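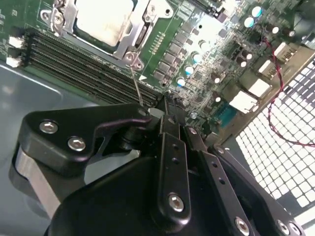 On me demande souvent si une machine peut déjà faire les petites corvées d'atelier. Je répare et démonte des PC depuis 16 ans, je donne mon avis, il vaut ce qu'il vaut.

Prenons la remise en état d'une tour de bureau. Ouvrir, dépoussiérer, sortir la mémoire, libérer le processeur, changer la pâte, refermer. Un apprenti correct apprend ça en 2 jours.

Pour un bras, le vissage en soi est réglé depuis longtemps. Sur une chaîne où la pièce arrive toujours au même endroit, la question ne se pose plus.

Dans une tour d'occasion, il faut d'abord trouver la vis. Elle est au fond, entre le cadre du socket et les slots mémoire, avec des condensateurs tout près. Si la pointe dérape, la carte part au recyclage.

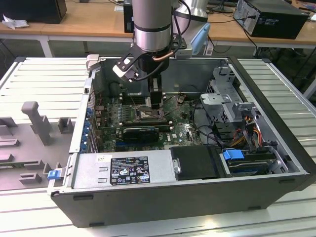 Ensuite il y a les câbles. Une vis ne bouge pas, un faisceau d'alimentation si. Chaque boîtier a le sien, rangé par la dernière personne qui l'a ouvert. C'est là que je vois les machines perdre le plus de temps.

Les loquets en plastique, pareil. À la main on sent quand ça va casser et on s'arrête. Avec une pince à deux doigts, il faut mesurer cet effort et savoir quoi en faire.

Ebbe Kvam me répondait en août que tout ça est une question de données et que dans six ans on n'en parlera plus. Possible. Il disait déjà la même chose pour le linge, et je plie toujours le mien.

Chez Drundholm on sort 97 tours les bons mois. Si une machine en faisait la moitié sans surveillance, même lentement, même la nuit, je signerais. La vitesse m'est égale. Ce que je ne veux pas, c'est rester debout à côté pour la regarder.

Donc, pour l'instant : le vissage répétitif, oui. Retirer un disque sur un modèle connu, sans doute. Une tour quelconque de A à Z, je n'y crois pas encore.

Si vous avez essayé en atelier, sur du vrai matériel d'occasion, ça m'intéresse. Surtout ce qui a raté.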